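Keeping the Arm at Noltholm Honest

A morning with the people who look after one vegetable-handling cell

The cell at Noltholm takes up less floor than a parking space. It has one collaborative arm, a table, a cutting board and a person on the other side of the table. Its job is to pick up cut pieces of vegetable, which are slippery, never the same shape twice and easy to bruise.

Roos De Bruijn has looked after it since the frame was bolted together last July. She came from a packing plant in Mackay, where the machines were bigger and did one thing all year. At Noltholm the task changes every few weeks. It was carrots in the spring. When I visited it was white radish.

"Radish is good for finding out what you got wrong," she said. "It slides, and it snaps if you squeeze it."

Her day starts at the base plate. The arm stands on a square metal plate, and the plate is fixed down at the back of the table. If one of those bolts backs off by a quarter turn, the error at the fingertips is big enough to miss a radish stick. She puts a wrench on each bolt in the same order every morning, then writes her initials on a card. The check takes her a couple of minutes and she has skipped it once. That was the day the gripper came down on the edge of the board 130 times before lunch, a few millimeters off on every pick.

After the bolts come the cables. They run down the upright and drape behind the base, and the arm has straps and a tie on its links. The slack matters more than people expect. Too little and the cable pulls tight when the elbow swings out. Too much and a loop can catch on the frame. De Bruijn moves the arm by hand through its full reach and watches the loops the whole time. 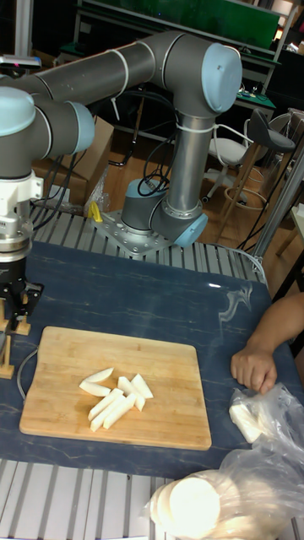

The board goes down next. It is an ordinary bamboo cutting board from a kitchen store, bought after two plastic ones warped. De Bruijn likes bamboo because it stays flat, although she admits the color isn't ideal for some foods. White radish shows up well enough on it. Yellow squash did not, and the squash work was moved to a different surface.

Then she teaches the positions again. There is a saved program, and in theory it could be started cold. She prefers to drive the arm to three points first and compare them to yesterday's numbers. If they agree, she goes on. If they don't, she goes back to the bolts.

The software side belongs to Eugeniusz Wasilewska, who works mostly from an office in Noltham and drives over when something can't be fixed by phone. He wrote the program that sets how far the fingers close and how fast the wrist drops. He calls it Plurkport, after a password he once had to read aloud to a supplier, and the name has stuck to the whole cell.

Wasilewska has a short list of settings he will not let anyone else touch. Closing force is at the top. "People turn it up when it drops something," he said. "Then it doesn't drop anything, and you've got mashed radish." He would sooner slow the lift. Most of the drops he has looked into came from the arm pulling up before the fingers had settled.

The pieces are loaded by hand. Bags of radish sit at the operator's side, and a small pile goes on the board in no particular pattern. De Bruijn asks people not to tidy it. A neat row is easy for the arm and tells her very little about how the setup will cope with a real pile.

Cleaning is the part that wears people out. Radish juice dries to a film on the finger pads, and the film changes the grip. The pads are wiped after every 180 picks and swapped after 4000. The crew first tried stretching the swap to twice that, and the drop rate crept up so slowly that it took weeks to see. Old pads go in a jar on De Bruijn's desk with the dates written on tape.

The gripper comes off every 700 picks so the flange can be checked. She backs out the screws, looks for grit on the mating faces, wipes them and puts everything back with a torque driver. Then all three points get taught again from the start.

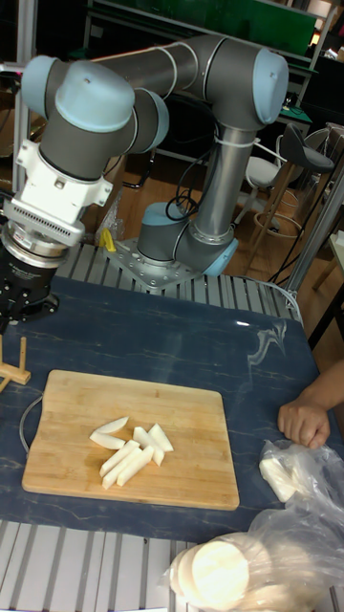

What comes next

The radish work runs until the end of the month. After that the cell goes over to mushrooms, and Wasilewska has already started on a softer closing profile. De Bruijn has ordered a second bamboo board and a new set of pads. She would also like a better place for the cables behind the base, and has sketched a bracket for it on the back of one of her check cards.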